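4.3 Recording the wiping task

1. Draw a few loose marks on the white table with a dry marker. Vary their place and shape between episodes.

2. Fold the cloth into a pad, close the gripper on it and start recording in Vumon. Keep the pad flat on the table throughout the stroke.
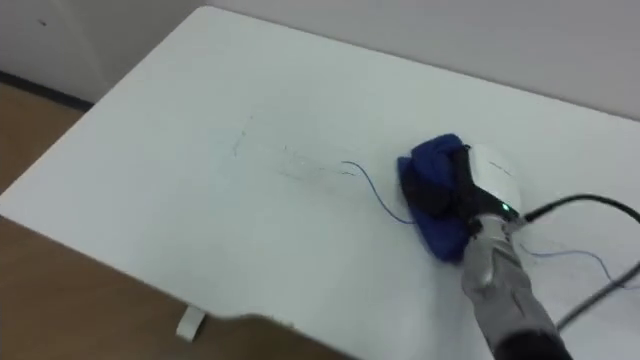 3. Stop when the marks are gone. Save the episode, or discard it if the cloth slipped.

Note: 100 saved episodes make one set. Episodes longer than 3000 frames are rejected on upload.

Caution: keep the arm's cable clear of the stroke – a snagged cable will trip the wrist joint.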